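The Slow Ferry to Urkia

My aunt believed there was only one proper way to cross to Urkia, and that was on the slow boat, with a window seat and something cold to drink. 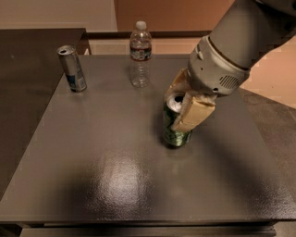 The slow boat is for people with nothing waiting on the other side, my mother used to say, usually while she was looking for her keys, and my aunt would answer that this was exactly what she liked about it.

I took it in March, the year after my aunt died, with her brown suitcase and a ticket that cost me twenty-two dollars. The fast boat left from the new pier and got there before you had finished your sandwich. The slow one left from Murnen, from the old landing behind the fish market, and it stopped at every dock that had a light on it. I had made the trip with her as a girl, more summers than I can tell you, and I had always been sick by the second stop and perfectly fine by the third, and she had always held my hat.

I should explain about the suitcase. She had left it to me in her will, in a line all by itself, between the good lamp and the sewing machine, and when I opened it on my bed there was nothing inside but a cardigan, a paper bag of buttons, and a key with a tag that said Falcão. Falcão was the guesthouse where we used to stay, a tall yellow building with a staircase that leaned, and I knew the key at once because I had worn it on a string around my neck for whole weeks at a time. She must have walked off with it on our last visit. That would have been thirty years ago, or close enough, and I suppose she had meant to mail it back and then had gotten fond of it, which was her way with most things.

So I was bringing it back. I had told my husband it was a silly reason to take a boat, and he had said, very kindly, that he hadn't asked me for a reason, and he made me two egg sandwiches and drove me to the landing.

The woman across from me on the boat had a basket on her lap with a cloth over it, and every so often the cloth moved. I tried very hard to mind my own business. I looked at the water and I looked at the gulls, and I read the safety card from front to back – it told me where to find 199 life jackets, which seemed like plenty, as there were six of us on board. Finally the cloth moved so much that she sighed and folded back a corner, and a small gray hen looked out at me with great disapproval.

"She doesn't care for the fast boat," the woman said. "It upsets her laying."

I said I could understand that. I gave the hen a bit of crust, after asking, and the woman and I got to talking, the way you do when there is a hen. She had lived in Urkia all her life. She asked where I was staying and I told her Falcão, and showed her the key, and her face did something complicated.

"Oh, honey," she said. "They closed that. It's been shut up since before my grandson was born."

Well, I had known it might be. You don't carry a key for a door that old without knowing it. But I had pictured the staircase so clearly, and the dish of hard candies on the front desk, and somebody saying thank you, and I sat there for two whole stops with the key in my hand and couldn't think of a thing to say. The woman let me be. At the second dock a boy threw a rope and missed, and threw it again, and a man came aboard with a bicycle and a loaf of bread.

"The building's still standing," she said, when we were moving again. "It's only the guesthouse that's gone. My cousin keeps her onions in the front hall."

"Does she lock it?"

"She can't. She never had the key."

I laughed so suddenly that the hen pulled her head back under the cloth. Then I cried a little, and the woman passed me the corner of it that the hen wasn't using, and outside the window the hills of Urkia were coming up green and low, with the yellow house partway up, smaller than I had kept it.

She carried the hen and I carried the suitcase, and we went up the hill to see about the onions.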